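HOME STORAGE AND SMALL SPACES
Week 4 notes - Drawers
Instructor: Brândușa Matei

I love this week! A drawer seems like the dullest thing in a house, and then you start looking at how people use one and you can't stop.

Start with depth. Deep drawers invite stacking, and whatever goes to the bottom of the stack gets forgotten (ask anyone with a sweater drawer). Shallow ones let you see everything in one look, so they suit small things you reach for daily - keys, stamps, batteries, tape.

Next, travel. A drawer that opens only three quarters of the way hides its back corners. Full travel costs more and takes better slides, but try both in the workshop and feel the difference!

Terms to know:
Slide - the rail that carries the drawer
Box - bottom, sides and back
Front - the face you see when it's shut
Pull - any handle fixed to the front

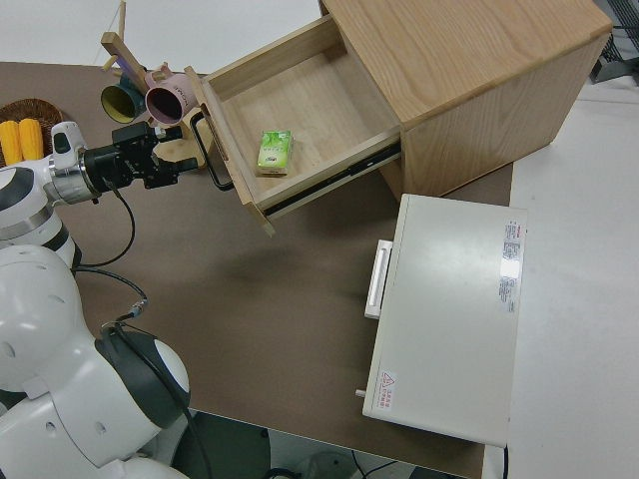 Fig. 2. Top drawer fully open, with a bar pull and a slide rail on the right side.

For next time: pick one drawer at home, empty it, and write down what was in it and when you last used each thing. Iulian Pop's list last July ran to 212 items, and we had a wonderful hour with it. Bring yours on paper, one page is fine. Reading is chapter 4 of the course pack, plus the short piece on hinges if you have time.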